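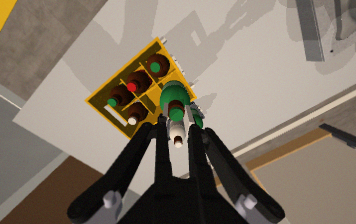

What happens when a robot arm loses its grip on a bottle halfway through a move? It finishes the move anyway, unless somebody has told it to check its fingers along the way.

Which is what went wrong at Lomthorpe and why they'd put it on the program. Open day at Groen, got there late morning, parking awful, badge printer broken. Skipped the welcome and went straight upstairs to the crate cell. Everything up there runs in simulation first, then goes to the real cell downstairs.

Dirk Desmet was doing the talking. Job sounds simple: bottles, a yellow crate, two fingers. The crate is the hard part. Dividers, necks close together, different caps, and the crate doesn't always sit square to the table. Gripper has to come in at the crate's angle or a finger catches the neighbor.

They ran 2000 cycles in simulation with the crate square. Clean. Then they started turning it and got 23 faults overnight, nearly all in corner compartments. Finger touches the next neck, bottle shifts, grip slips, arm carries on to the drop point with nothing in it and reports a good place. That last bit is what bothered people. A dropped bottle is a mess. A dropped bottle logged as OK is a mess you walk into.

And someone did, more or less. Downstairs, back in August, an operator opened the gate to fetch a crate the screen said was full. Glass on the floor, arm still live becuase the gate switch had been bridged for a test and never put back. No injuries. Dirk told it straight, which I liked. 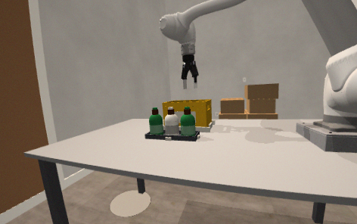 SITE VISITS / SAFETY

Second half was Charoen Sangkhawat from Bandudel, who wrote the fix. Finger width now gets checked six times per move. Wrong width — arm stops, no retry, a person has to clear it. The switch can't be bridged without a key either, and the key lives in the shift office.

Asked him about speed. Slower, he said, and the floor complained for a week. They're going for 3000 cycles with the crate turned at random before the real cell gets the Pledska controller. Not there yet when I visited.

Also asked about the two arms sharing one table. Short answer: if one faults, both stop. Used to be only the one. Would of liked more on that but they were herding us out for lunch.

Coffee bad, sandwiches fine. Slides are supposed to come by email, will add them when they do.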